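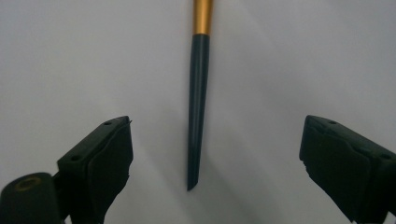
A remark from the floor came first: could the long-handled brushes be kept handle down from now on, and did the slanted tip on some handles make any difference to how they stand? It was agreed to take this under item 2.

**Workora Makeup and Craft Room, Imadton**
Minutes of the storage meeting, November 2018

## 1. Minutes of the last meeting

The June minutes were accepted with one correction. The drawer liners were ordered from Idlow and paid for out of the room budget, not the class budget. The liners are in and fit all drawers except the narrow one by the sink.

## 2. Brushes

Brushes have been going back into the wrong places after classes, mostly into the pencil drawer. Two members wanted to go back to a roll-up case. Others said the case takes too long to dry out after washing and that the ties keep coming undone.

The question about slanted handle tips was discussed. It was felt that the tip does not matter as long as the compartment has a flat bottom and walls high enough to hold the handle. Handles go down, bristles up, dry brushes only. Damp brushes stay flat on a towel until the next day.
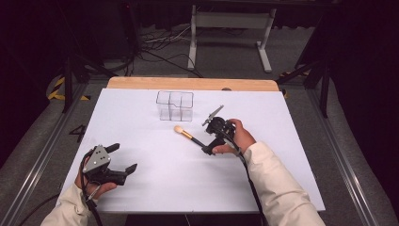 Labels were the next point. The Rivera room uses paper labels on everything and they peel within weeks. After some discussion the meeting decided against labels on the brush storage. The clear organizer has see-through walls between its compartments, so a brush with a cream head and gold ferrule can be found without one. Labels will still be used on drawers and on the tubs of cotton pads. There are 230 left on the roll, and no more will be bought until those are gone.

Agreed:

- Face brushes to the back compartments, eye brushes to the front.
- Nothing else to go in the organizer. Pencils, tweezers and hair clips have their own drawer.
- Brushes that shed or have a loose ferrule go in the envelope on the shelf.

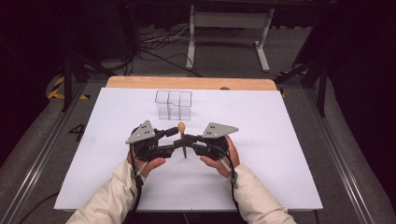 ## 3. Table and work surface

The white board stays on top of the wooden table. It shows powder marks quickly, and it is to be wiped with a damp cloth at the end of each class and then dried. Foundation should be mixed on a palette. A request for a second board was put off until prices are in from Idlow.

## 4. Purchases

Approved: 3 bottles of brush cleaner and 2 hand towels. A second organizer was not approved. The matter can be raised again if the first one fills up.

## 5. Other business

The Rivera room has asked to borrow the large mirror for its open evening. Agreed, provided it comes back the same week.

Next meeting to be set once the class timetable is out.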